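We use cookies to remember your settings and count visits. Accept all | Manage cookies

# Branik Tabletop: strap, bowl and stand

Data card and README. Maintained by Hatem Saber.

## Summary

Branik Tabletop is a set of 1084 short recordings of people tidying small items on and around a jewelry-style display stand. The task is simple: a strap, band or similar looped item goes onto a peg, comes off a peg, or goes into the bowl. The set is meant for work on everyday sorting and putting away, where the items are light, shiny and easy to knock over.

## The stand

The stand is white, with a flat base and one upright post. Pegs stick out from the post, and the bowl sits on the base next to it. The base has a curved outline, wide under the bowl and narrower toward the post. In the notes we call the wide part the "lobe" and the post simply the "post".

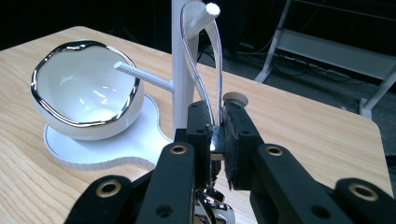 Strap loop on the upper peg, bowl on the base.

The strap is a narrow grey-white band with shiny silver edges. It counts as hung when the loop goes over a peg and stays there without being held. A strap that lies across the base or over the rim of the bowl is labeled `resting`, even if it looks neat.

## The bowl

The bowl is round, white and glossy, with an uneven rim in a shiny silver finish. The rim picks up reflections from all over the room – expect bright spots that move from one recording to the next. We left these in. Annotators at Trorkeo were told to mark the edge of the bowl itself and to ignore whatever shows in it.

## Table

All recordings use the same light wood-grain table with rounded corners. The stand is set down again before each recording, so its angle and its distance from the edge vary. Do not rely on a fixed position.

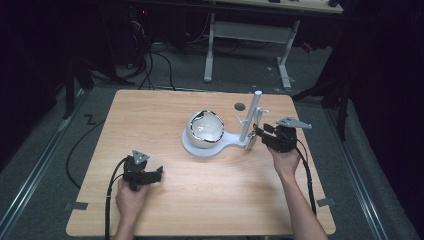 **Can the bowl be moved off the base during a recording?**
It can, but only in the recordings tagged `bowl_free`. In all others it stays on the lobe from start to finish.

## Layout

- `hang/` – strap goes from the table or bowl to a peg
- `unhang/` – strap comes off a peg
- `bowl/` – item goes into the bowl
- `notes/` – one text file per recording, written by hand

The held-out part has 128 recordings, listed in `heldout.txt`. Labels follow the Hettiarachchi naming sheet, version 4.

## Known problems

- 15 recordings in `unhang/` have the start and end labels swapped. They are listed in `swapped.txt` and will be fixed in the November update.
- The notes use "hook" and "peg" for the same part. Search for both.
- Thin bands are sometimes labeled `cord` in the older notes.

## Use

Free for teaching and research. For anything sold, write to Ciketti first. Please keep this file with any copy you pass on.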